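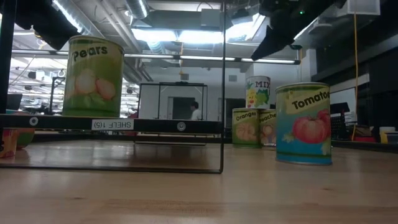

Parallel jaw or angled fingers for cans of different sizes?

Asked by Hicham Ezzat in Grippers and End Effectors
Viewed 400 times
Tags: two-arm, parallel-jaw, wrist-camera, shelf

I am comparing two sets of fingers for a tabletop setup and I would like a second opinion before I order more of either one. The job is picking up food cans, moving them across the table, and later putting them on a low shelf. The cans come in two diameters and they often stand touching each other.

Set A is the stock finger from the kit. Set B is a longer finger I had cut by a shop called Oddale, with a narrower tip and a thin rubber pad from Rokono glued on. Everything else stays the same between runs. I use the same close speed and the same start pose.

I did 43 picks with each set. Set A dropped 2 cans and bumped a neighbor 8 times. Set B bumped almost nothing but dropped 8, nearly all of them the large cans. The drops happen during the lift. The can tilts between the tips and slides out at the bottom. I have not tried a higher closing force yet because I don't want to dent anything.

My questions:

1. Is the tilting a finger length problem or a pad problem?
2. Would you test with the cans tight together or spaced out? I have been doing both and I think it is muddying my numbers.
3. Does it make sense to put a different finger set on each arm?

I can't change the arms. I can change the fingers, the pads and the control settings.

Comments

Bouchra Filali: How thick is the pad? And does it cover the whole finger or only the tip?

Hicham Ezzat: Only the tip. I don't have the thickness here, it is the thinner of the two they sell.

3 answers

Answer by Mariama Agbeko (accepted)

It is probably both, but I would look at the pad first. With a pad only at the tip you are holding a round can on two small patches. If the patches are above or below the middle of the weight, the can will want to turn. A small can doesn't care much. A large one does.

Extend the pad up the finger so it touches along more of the can's height, then run the large cans again before you touch anything else. If the drops stay where they are, cut the finger shorter. Long thin fingers flex, and when they flex the tips open a little at the bottom, which gives you exactly the slide you describe. You can check for flex by closing on a piece of rigid tube and looking at the gap from the side.

On closing force, go up in small steps. A full can is stiffer than people expect. An empty one is a different matter, so write down which you are using.

For question 2, split it into two tests and never add the results together. The spaced-out test tells you about holding. The tight test tells you about getting in. Your 8 bumps and your 8 drops are different failures and one total score will hide that.

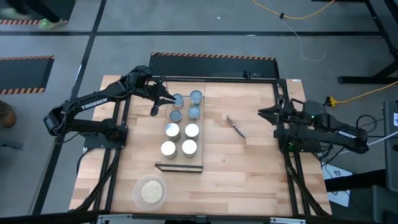

Layout matters more than most people allow for in the tight test, and I would fix it on paper before the first pick. Decide which can goes first and which side the finger enters from, and keep to it. With eight cans standing on a board in four rows of two, smaller ones at the far end and larger ones at the near end, the two sizes are separate enough that you can score them separately without moving the board. A corner can is the easy case, as there is open space on two of its sides, so don't let the corners stand in for the whole group. Mark the board position with tape. If the board shifts between runs you are comparing board positions and not fingers.

Also log the wrist angle at the moment of closing. We had a finger that looked bad for a week and the real trouble was that the approach was tipped over too far.

Comments

Hicham Ezzat: Thanks. I ran a longer pad this afternoon on the large cans, spaced out. No drops so far, but it is a short run. I will do the tight test with the layout fixed.

Mariama Agbeko: Good. Do the same number of picks as before or the comparison isn't worth much.

Answer by Mostafa El Khatib

Regarding question 3, I would keep both arms the same while you are testing. Two arms are never quite equal – one always has a bit more play or a slightly different calibration – and if you put Set A on the left and Set B on the right you can't tell finger from arm. If you really want to do it, run half the picks, swap the fingers over, and run the other half.

Once you have picked a winner for each size, a mixed setup can be fine in daily use. It does mean that every handover between the arms has to work with both finger shapes. We gave up on that and went back to matching sets.

For the shelf part, check clearance under and above the bar with the gripper fully open. A longer finger helps you reach in, but the body of the gripper still has to go somewhere. That was what caught us, and we had only measured the finger.

Comments

Bouchra Filali: Seconding the swap. It takes ten minutes and saves an argument later.

Answer by Afaf Daher

Try the Kettani fingers, they are curved so round things sit in them. I used them on the Bidik controller with jars and had no problems. Not sure if they fit your mount.

Comments

Mostafa El Khatib: Curved fingers are good if the curve is near the can's diameter. He has two diameters. A shallow V would be a safer bet.

Afaf Daher: ok fair, mine were all one size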